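Trollau Repair Library: Progress Report to the Gratik Fund
December 16, 2021

Membership stands at 1306, which is more people than we have chairs, hooks or working kettles for. Loans of sewing machines are up. Returns of sewing machines are catching up.

Two of the six evening classes ran full. The tax class drew two people, one of whom wanted the sewing class. Tanveer Butt has rewritten the poster. 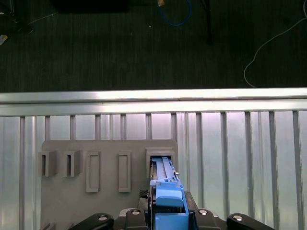 Blue plastic part at the slot holder on the gray board.

Spending is under budget, mostly thanks to a heating bill that hasn't arrived. Ilgın Polat has called the supplier and been thanked for her patience, of which there is less than they think.

In January we move the spare parts shelves upstairs and start the bicycle class. The second payment would be welcome before the heating bill is.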